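Home | Articles | Robotics | Software | Simulators | Index

Laklow Bench

Last revised December 6, 2020, by Siu-ming Mok

Laklow Bench is a simulation kit for training and testing robot arms on tabletop tasks. It is sold by Skusus, a small software firm, and runs on an ordinary desktop computer with a graphics card. The kit contains a set of ready-made rooms, a library of objects, models of several arms and grippers, and a scoring tool that records whether a task was finished. It is used mainly by university groups and by firms that want to try out control software before they buy or risk a real arm.

History

Work on the kit was started by Polyxeni Psarras and Chun-yin Chung, who had written an earlier program called Stolloso for planning arm movements. Stolloso had no proper graphics and showed the arm as a set of plain sticks. Users asked for a version in which a camera could be placed in the room, so that programs working from pictures could be tested as well. The two authors joined Skusus and rewrote the physics part from the beginning. The first paid release came out in March. A smaller free edition, with only one room, followed later and does not include the scoring tool.

The name Laklow was first used for the file format in which rooms are stored. It was later given to the whole product, and the format is now called the room file.

Contents

The full edition is supplied with 20 rooms, among them kitchens, offices, a shop counter and a workshop. The object library holds 3,269 items, from cups and tins to small furniture with working doors and drawers. Each item has a weight and a surface grip value, both of which can be changed by the user. Lids, hinges and sliding parts are given limits so that they stop where a real one would.

Tasks are written as short text files. A task file names the room, the objects, where they may start and what counts as success. The kit comes with 53 of these. Most are short, such as moving a block to a marked spot, and a few are made up of several stages. Start positions can be fixed or drawn at random within an area chosen by the user.

Drawer tasks

The drawer group is the part of the kit most often mentioned by users. It covers opening a drawer, closing one, putting an object in and taking an object out. The difficulty lies in the small handles and in the narrow gap between the drawer and the table. An arm that comes in too low touches the tabletop, and the run is marked as a contact fault. Faults do not end a run unless the user asks for this.

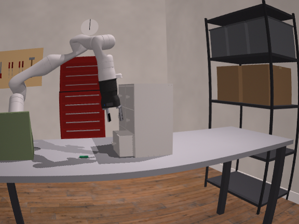
Workshop room: white arm with its gripper open above the drawer cabinet, bottom drawer open.

The rooms in this group can be furnished or left bare. In the workshop, the background includes a red tool chest, a wall clock and black shelving with bins and boxes. Background items are meant to give image-based programs something other than a blank wall to deal with. Shadows can be turned off to speed up drawing, though Skusus advises leaving them on for any test that uses cameras.

Reception

Hsiu-ying Chou, reviewing the kit for the newsletter Yokoyama, found it easy to set up and praised the task files, which she was able to edit without reading the manual. She was less pleased with the grippers. Thin objects sometimes slid out of a closed grip for no clear reason, and raising the grip value only partly cured it. Aparecida Quintana, who used the full edition for teaching, reported that almost all of her students had a first task running by the end of a two-hour class. She also noted that the sound of the arm motors cannot be switched off separately from the other sounds.

Licensing

The full edition is licensed per computer and includes 2 years of updates. Room files made by users belong to the users and may be shared freely. Objects from the library may appear in published pictures and videos but may not be passed on as separate files.

See also: Stolloso; Room file; Motion planning

Contact the editors | © 2020 | Back to top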